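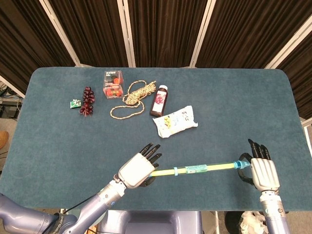 Issue 565

Looking after the two-arm cell

The handling cell at Sanley has been running on a regular care schedule since March, and several people have asked what the work consists of. Most of it is plain bench maintenance. Juraj Doležal does the mechanical side and Otakar Hudec looks after the control side, and between them they wrote the routine that follows.

The cell is a torso with two arms, each carrying a white hand with black fingers, set up at a table covered in dark teal felt or a carpet-like surface. A folding screen of brown pleated panels stands behind it. The screen stays where it is. When it was moved last spring the light on the table changed enough that the head camera had to be adjusted again, and that cost us an afternoon.

Start of shift

Before power goes on, Juraj runs a hand along the cables on both arms and checks that nothing is pulled tight at the elbow. A cable that is snug with the arm at rest will be too short once the arm reaches across the table. Then the wrist bolts. These get a paint mark when they are torqued, and a broken mark means the bolt has turned. We no longer retighten by feel. If a mark is broken, the whole ring comes out, gets cleaned and goes back in with fresh threadlocker.

After that the arms are sent to their home position at low speed. Otakar watches the joint currents while they move. A joint that draws noticeably more than it did the week before goes on the list for Thursday, when the cell is down anyway.

The hands

The thumbs take most of the wear. They close from the opposite side to the fingers and carry a good part of the load when something long is held between the two hands, such as the clear yellowish tube with the blue cap. We use a two-handed hold as a check for this reason. If one arm has drifted from its calibration, the two hands pull against each other and it shows up in the wrist readings before anyone would notice it on a small item.

Finger pads are replaced after 70 hours of running. The old figure was 95, from the Fleltach handbook, but by then the pads were polished smooth and light packages slid out. Spares are in the Uddin cabinet, second drawer. Please write down what you take -- we ran out twice this summer.

The table

The test items stay out in a loose row on the far half of the table, and the near half is for work in both hands. The mix is deliberate: a clear box that is hard for the camera, a crumpled snack bag, a small bottle, a coil of braided rope, a bunch of artificial grapes. The rope is the worst of them for the hands. It sheds fibers, and these get into the finger joints, so brush the joints out after any session with it. A soft dry brush only. Compressed air pushes the fibers further in.

The felt gets a lint roller at the end of the day. Check it for worn spots at the same time, mostly along the near edge.

Still open

The left wrist has a small amount of play that comes and goes. Juraj has had it apart once and found nothing loose. A replacement bearing is on order from Punommont, with delivery quoted at some 50 days. Until it arrives the left arm is limited to half speed, and that setting should be left alone. Questions about it go to Otakar.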